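Against the Kitchen Island

2/21/19

My sister-in-law's estate agent described her new kitchen as "the heart of the home". I have been thinking about that phrase ever since, mostly while standing in my own kitchen, which is the spleen of the home at best: small, tucked away, and only noticed when something goes wrong with it.

I grew up in a house with a kitchen door. You could shut it. Behind it there was steam and bad language, and on the other side were guests, eating peanuts and believing that dinner was a calm affair. When the food came through the door it had a bit of theatre to it. No one had watched my mother drop the potatoes.

The door has gone now, and generally the wall it was fixed to has gone with it. I have spent the past year looking at flats, 2 of which still had a separate kitchen, and in both cases the agent apologised for it before I had taken my coat off. "You could knock this through," he said, patting a perfectly good wall as though it were an elderly dog on its way to the vet. I asked what I would gain. He said flow.

I have since read a great deal about flow. A brochure from Tolmont, the people putting up the glass blocks beside our railway station, promises it on three separate pages. The blocks are due to be finished by 2030 and will contain 450 homes, every one of them arranged as a single long room with a sofa at one end and an extractor fan at the other. The residents will be able to watch television and smell haddock at the same time. It will be possible to smell it the next morning too, from the sofa, since fabric has a longer memory than tiles do.

Then there is the noise. A modern kitchen hums, beeps, whirrs and drains. Our Favov dishwasher has a ninety-minute cycle that begins with a sound like a man gargling gravel, and it plays a little tune when it has finished, in case we had been worrying. With a door, this is a distant murmur. Without one, it is the third person in every conversation. Friends of ours with an open-plan ground floor run theirs only after midnight, and have taken to speaking of it in the hushed tones other people use for a baby.

The usual defence is that open kitchens are sociable. The cook is no longer banished and can join in. I would like to know who asked the cook. I do most of the cooking in our house, and the banishment was the best part of it. For forty minutes I had the radio, a glass of something and a cast-iron excuse. Now, when we eat at other people's houses, I see the poor host trying to reduce a sauce and follow a story about somebody's loft conversion, doing neither well, while a guest leans on the worktop exactly where the colander needs to go.

And guests do lean. That is what an island is for, so far as I can tell. People who would never dream of walking into your bedroom and commenting on the duvet will pull up a stool at an island and ask whether you always put that much salt in. They want to help, too. There is nothing so slow as a kitchen in which four people are helping.

I will grant the other side one point. If you have small children, it is useful to be able to see them while you cook, and I understand that walls are poor in this respect. But children grow up, and will one day be teenagers frying bacon at eleven at night in what is technically your sitting room. A wall can be taken down in an afternoon. Putting one back requires a builder, and the builder will try to talk you out of it. Mine did. He had never been asked to put one in, he said, and wondered if I might prefer a sliding panel.

I've noticed that the very rich have quietly worked all this out. The showroom at Enriquez, where the taps cost more than my first car, now offers a "back kitchen", a second, smaller room behind the handsome open one. The dirty pans go in there. So does the toaster, and anyone who is actually cooking. It has a door. They want a good deal of money for the door.
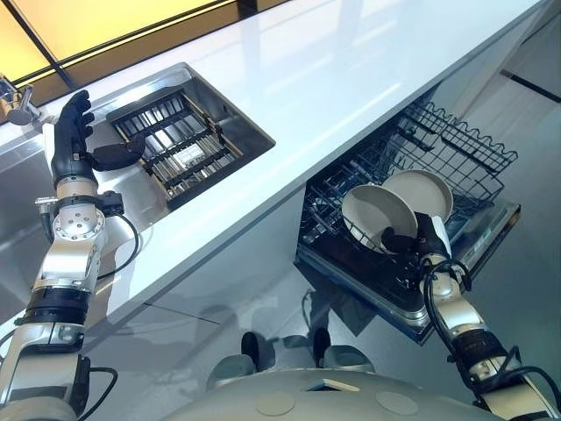
I asked the salesman whether one could have only the back kitchen and leave out the front one. He went away to check and came back with a leaflet about flooring.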